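Moving books into an old wooden cupboard with doors – smell, sagging shelf and a door that won't stay put

Asked in: Furniture and Storage
3 answers
Viewed 195 times

I have a wooden cabinet that I want to use for books. It has an open part at the top, a drawer under that, and a cupboard with two doors at the bottom. It came from a house clearance and I don't know how old it is. The wood is a honey brown colour and the outside is in decent shape.

At the moment I only have a few books on the open part and the rest are on the floor waiting. I have 37 to get in altogether, a mix of paperbacks and some heavy hardbacks. Before I fill the cupboard I'd like to sort out three things.

1. The inside smells musty when the doors have been shut overnight. I wiped it with a damp cloth and it made no difference.

2. The shelf in the cupboard is curved. I can't tell if it was made like that or if it has sagged over the years. There is only the one shelf, plus the base.

3. The right door doesn't stay closed. It drifts open by itself, more so since I moved the cabinet to the other wall.
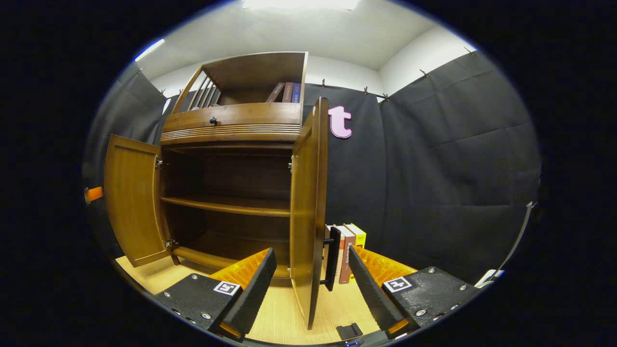 Fivolell: Which edge is curved, the front one or the whole board? If you lay a ruler flat across the top of the shelf from side to side and it touches all the way along, it hasn't sagged. Lots of cupboards have a shaped front edge and it means nothing for the strength.

Asker's reply: I tried the ruler on Sunday. It touches nearly all the way, with a very small gap in the middle. I could slide a piece of card under it but not a coin.

Answer 1 (marked as most helpful)

A gap that small is nothing to worry about. I would still keep the heavy hardbacks on the base and put the paperbacks on the shelf. If you want to be safe, take the shelf out if it isn't fixed and turn it over, as long as both sides are finished the same. With a shaped shelf you may find it only fits one way, so look before you pull at it.

For the smell, stop using water. Old unfinished wood inside a cupboard soaks it up and takes days to dry, and the smell comes back. Do this instead:

Leave both doors open for a week in a room with the heating on or a window open.
Vacuum the corners, the back and the underside of the shelf with the brush end.
Put a bowl of bicarbonate of soda on each level, close the doors, and leave it for 5 days.
Throw the bicarbonate away and smell again. Repeat if you need to.

If it is still there after the second go, seal the inside with clear shellac. One thin coat is normally enough. I used the Skokenix one on a wardrobe and it was dry the same evening, though I left it a full week before I put any clothes in. I would do the same with books – paper picks up smells very easily and you won't get them out again.

The door is most likely the floor. Put a spirit level on top of the cabinet, front to back and then side to side. If it leans forward the doors will swing open whatever you do to the hinges. Push thin packing under the front until it leans back very slightly. Check the hinge screws while you are there. If any of them just turn round and round, take them out, glue a matchstick or two in the hole, let it dry and put the screw back.

Answer 2

agree about the level, ours did the same in the hall and it was the carpet gripper strip along the wall lifting the back up. Moved it forward an inch and the door stopped

you can also get magnetic catches, Teko do a small one in brown, two screws and a plate. Don't get the strong ones, you end up pulling the whole cabinet when you open it

Answer 3

Are you sure you want books behind doors at all? I had mine in a cupboard like that and forgot what I owned. I'd use the open part for the ones you read and keep the cupboard for board games and so on. Mine was a Tarawneh from 2000 and the shelf went in the middle after a few winters, but that was chipboard so maybe not the same.

Asker's update

Thanks for the replies. The level showed it leaning forward, so I have put packing under the front and will see how the door behaves. I am keeping the paperbacks for the shelf as suggested. The bicarbonate is next. I'd rather not use shellac if I can avoid it.

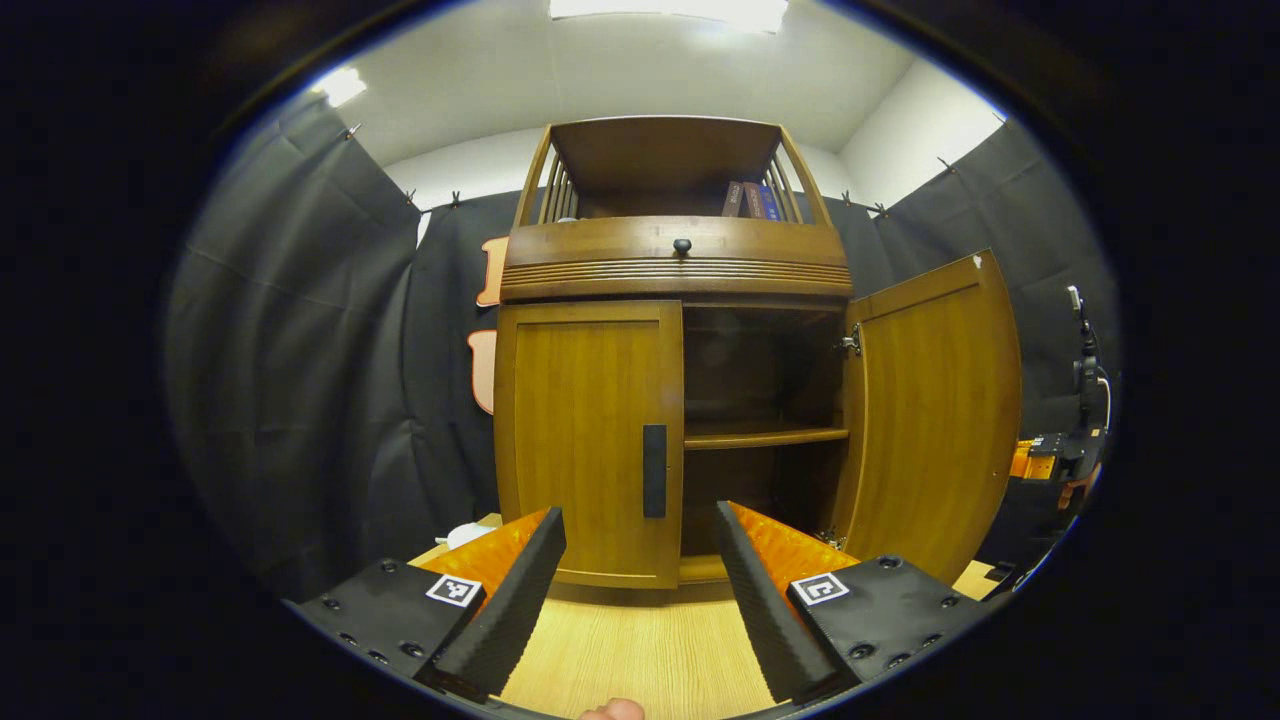
The cabinet from the front, with the left door closed and the right one open.

One more question if anyone is still reading. Should the books go right up against the back panel or should I leave a gap?

Fivolell: Leave a gap, a finger's width or so. If the cabinet is on an outside wall pull the whole thing away from the wall a little as well. And don't pack them so tight that you have to tug them out by the top of the spine.

This question is open to new answers.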